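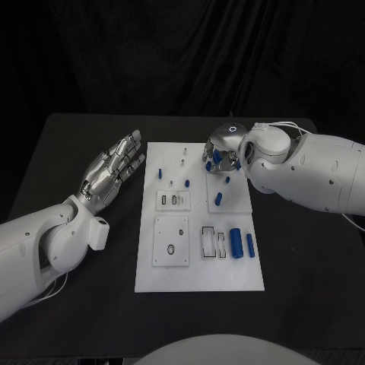 2022-02-08

Llevo un mes oyendo hablar del ayuno de dopamina y ya no puedo más. Primero fue un compañero del trabajo, luego mi cuñada, y la semana pasada me llegó un correo de Sovley, una aplicación que debí de instalar en algún momento de debilidad, ofreciéndome un «reinicio cerebral» de 31 días. Con descuento, claro.

Mi primera reacción con estas cosas es siempre la misma: preguntar qué se mide, cómo se mide y quién cobra. En este caso no he encontrado respuesta a las dos primeras. El correo decía que al terminar el programa mis «niveles» estarían al 100 %. ¿Niveles de qué? ¿Comparados con cuándo? Escribí para preguntarlo y me contestaron con un enlace a la página de precios.

La idea, por si alguien ha tenido la suerte de no cruzársela, es que las pantallas, el azúcar, la música y casi todo lo agradable nos tienen el cerebro saturado, y que si uno se priva de ello una temporada vuelve a disfrutar de un paseo o de una manzana. La dopamina aparece en la explicación como si fuera el agua de un depósito que se vacía y se llena. Yo no soy neuróloga, pero basta leer un manual de introducción para sospechar que un neurotransmisor que interviene en el movimiento, en el aprendizaje y en unas cuantas cosas más no funciona como la cisterna del baño. Tampoco se deja de producir por apagar el móvil, y menos mal.

Se lo comenté a Joana Marinho, con la que compartí piso hace años y que hizo el programa entero el pasado mes de junio. Me dijo que durmió mejor, que leyó dos novelas y que estaba de mejor humor. Le creo todo. También me contó, cuando insistí un poco, que aquel mes estaba de vacaciones, que había dejado el café por la tarde y que se había ido a casa de sus padres, en un pueblo donde no hay casi cobertura. Con ese cuadro, atribuirle el mérito a la dopamina me parece generoso. A la aplicación, que encima la obligaba a mirar el teléfono cada noche para registrar que no había mirado el teléfono, ya ni te cuento.

Ella se enfadó un poco conmigo. «Si me ha funcionado, ¿qué más te da?» Es una buena pregunta y le he dado vueltas. Supongo que me da igual que alguien apague el móvil a las nueve, me parece estupendo y yo misma lo hago cuando me acuerdo. Lo que me molesta es el disfraz. Apagar el móvil es gratis y se ha hecho siempre; ponerle una molécula delante permite cobrar 38 euros y hablar de «protocolo».

Y lo del protocolo va a más. En la tienda de la misma aplicación venden un antifaz Koltar «para sesiones de silencio sensorial» y unas infusiones Fusine con un dibujo de una neurona en la caja. Compré las infusiones, lo reconozco. Saben a manzanilla. Llevan manzanilla.

Hay quien me dirá que detrás hay algo de verdad, y puede ser. Reducir una costumbre que te fastidia la vida tiene sentido, y hay psicólogos que trabajan eso en consulta con paciencia y sin prometer nada en un mes. Pero de ahí a no saludar a los vecinos para no «estimularse», como leí en un foro — un señor que comía arroz blanco a oscuras y estaba muy orgulloso — hay un trecho largo.

He decidido hacer mi propia prueba, con todas las pegas del mundo: una sola persona, sin grupo de comparación y con ganas de que salga mal. Voy a dejar el móvil en la cocina por las noches y a apuntar en una libreta a qué hora me duermo. Sin antifaz. La libreta es una Courtois que me regalaron y que tenía sin estrenar, así que de momento el gasto es cero.

Si noto algo lo contaré. Si no noto nada, también, aunque esas entradas las lee menos gente.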